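Planner update: grasp checks now run before the arm moves

The October release of the Flarketti planner went out to all test sites on October 9, 2018. Most of the changes are in the part that decides how the arm should approach an object, and a few are in the tools people use every day. If you work on the kitchen tasks you will want to read the notes on clearance before you start a new batch.

Clearance on crowded counters

Until now the planner picked a grasp first and checked for collisions afterwards. On a bare counter that worked well enough. On a crowded one it wasted a lot of time, as the planner would settle on a good grasp for a small object, find that a finger would clip whatever stood next to it, and start again from nothing. In the worst cases it gave up and reported that the object could not be reached.

The new version checks the space the open fingers need as part of choosing the grasp. Each candidate is scored on how close either finger comes to its neighbours on the way down, and candidates that fail are dropped before any arm path is worked out. The check uses the full shape of the gripper body as well as the fingertips. The old one left the body out, and this caused trouble with tall items and anything near the rim of a pot.

We ran both versions over the same 2,845 simulated counters, made with the Vakisley scene builder. The old planner gave up on 116 of them. The new one gave up on 31, and most of those have the target pushed right up against a wall. Small upright things such as bottles and pens gained the most.
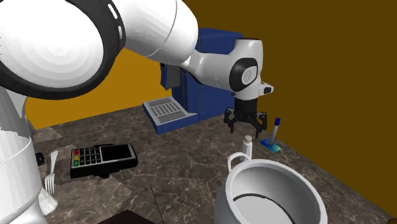 Changes to the scene builder

Vakisley can now place flat objects under upright ones. A marker can stand on a card, for instance, and the planner is told which of the two it is meant to pick up. Support links between objects are saved in the scene file, so older files need converting once. The converter is in the tools folder and takes a whole directory at a time. It leaves the original files alone.

Wall colours and counter textures are now chosen separately from the object layout. You can keep one layout and change only how it looks, which the perception group had been asking for since March. The Chuensuk detector still has trouble with white objects on heavily veined marble, and we would like more of those scenes. There are 1,825 in the shared set at present. If you make any, please put them in the shared folder with the layout number in the file name.

Known problems

The clearance check is slow when the scene contains a deep open container. The inside wall is stored as many small faces and each one is tested. A simpler shape for pots and bowls is being worked on and should be in the next release.

Pot handles are sometimes treated as solid, with the gap filled in. The planner then keeps further away from them than it has to. This is safe but it rules out some good grasps.

The viewer at Skenuvik does not yet show the rejected candidates. Use the log file for now.

Getting the update

Run the usual update script and restart the planner service. Settings from the last version carry over, apart from the finger margin, which goes back to its default of 8 mm. Reports of odd behaviour should go on the planner board with the scene file attached.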